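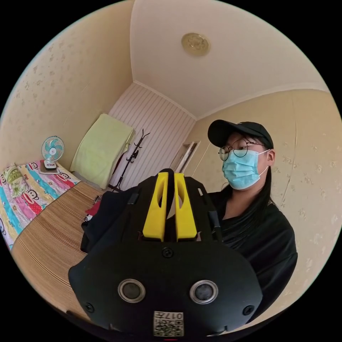
Beowulf, then. We finished it. Notes below, quick ones, this has to go out before lunch.

First thing. Most of us thought we had read it before and most of us hadn't. We'd read a kids' version, or the first third in high school, or seen one of the movies. Everybody remembered Grendel. Everybody remembered the arm. Hardly anyone remembered the dragon, and the dragon is the end of the whole poem! Two people were sure it was a different book.

Second thing, the opening. It starts with a funeral of a king who isn't in the story. Scyld, put on a ship with his treasure and pushed out to sea. A few in the group wanted to skip it and get to the hall. Please don't skip it. When you get to the last pages and there's another funeral, with the pyre and the mound on the headland, you want that first ship still in your mind. I missed it completely the first time I read this, age 16 or so, for a test.

On translations. We had four or five different ones going which was a mess for page numbers but good for everything else. Read the first ten lines of yours next to your neighbor's. The first word alone took up most of one evening. Hwæt. Some have "Listen", some have "So", one old one from the Bakmont bargain table has "Lo!" and the person reading it did it in full voice every time, we encouraged this.

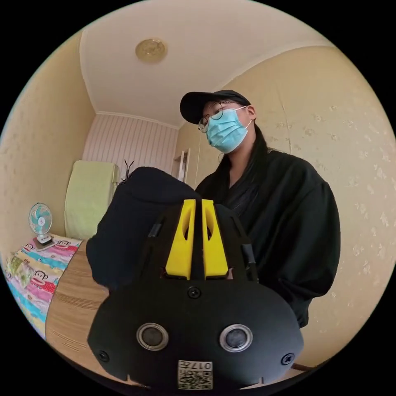

Verse or prose, people asked. Depends what you want. The prose ones are easier to follow, you know who's killing who. The verse ones are harder for 10 pages and then your ear gets it and you go faster than in the prose. I'd say verse if you are reading out loud, prose for the bus. Several of us ended up with one of each. If you can get a facing-page edition, with the Old English on the left, get it even if you can't read a word. You start spotting things. Hring, ring. Gold, gold.

The digressions. OK. There was complaining. You are in the hall, Grendel is dead, good party, and then the poet sings about Finn and Hengest for what feels like 300 lines and no one in the room knew who those people were. My advice is don't look them up the first time thru. Let it go past. The people in the hall knew the story, you don't, fine. On a second reading look up the Finnsburg fight and notice who's sitting at the table listening. A queen who was married off to make peace, hearing about another queen who was married off to make peace and how it went. That one landed hard with the group once somebody pointed it out.

Favorite parts, from the slips of paper:

Unferth being rude about the swimming match, and Beowulf's answer (so much talking, very funny, sort of)
The lake where Grendel's mother lives, frost on the trees and fire on the water
The last speech of Wiglaf to the men who ran off
The thief and the cup

Least favorite: names. Hrothgar, Hrothulf, Hrethric, Hrothmund. Make a bookmark with the names on it. I did and used it on every page. 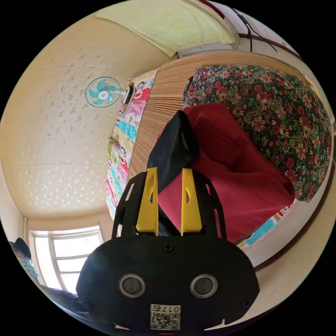
Gustdale Library / Adult Reading Circle

Longest argument was over Grendel's mother. Is she a monster? Some translations make her one in nearly every line, hag, she-wolf, and others hold back and give you a grieving mother who comes for what she's owed, in a world where everbody else does the same thing and gets a song for it. We looked at one passage in three versions and it was like three different women. No agreement reached. One person changed sides twice.

The other argument, was he right to fight the dragon by himself. Old king, been on the throne for ages, and he takes it on alone and leaves his people wide open to their neighbors. The poem seems to think both things, that it was brave and that it was a disaster. I go back and forth.

Length worries: it isn't long. A bit over three thousand lines. If you do 100 lines at a sitting you're done in about a month, and most of us sped up once the dragon woke.
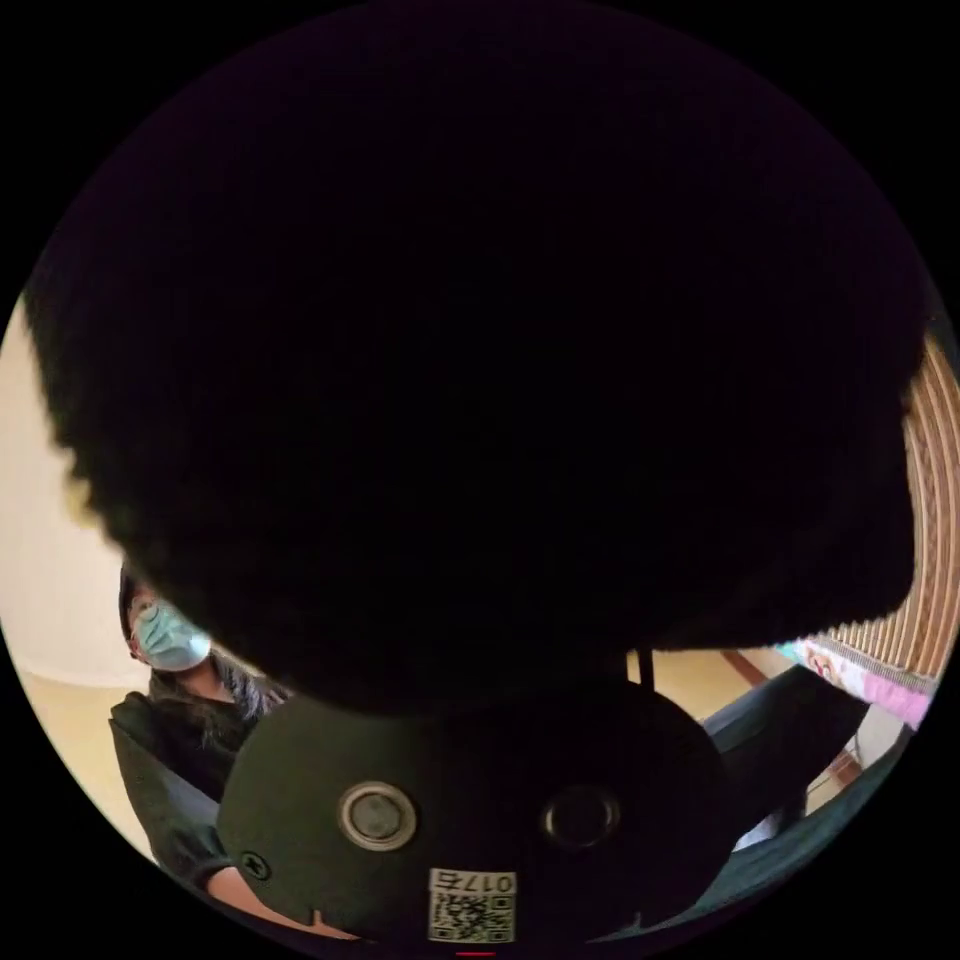

Reading aloud helped more than anything. Even badly. The half-lines have a thump to them and you don't hear it on the page. We did the whole fight under the water in one go, passing the book, 60 lines or so each, and people who had been stuck since May said that was when it started working for them.

Borrowing. We have the school edition from Nzioka, small print but decent notes at the back, plus whatever the Brollby branch can send over. Ask at the desk. Please return the one with the green spine, its the only copy with a family tree.

Next up is Sir Gawain and the Green Knight. Shorter, funnier, colder. Any translation again, bring what you've got. Read as far as the first beheading (you'll know it when you get there). Don't read the introduction first, most of them give away the ending.

Sent 12 August 2022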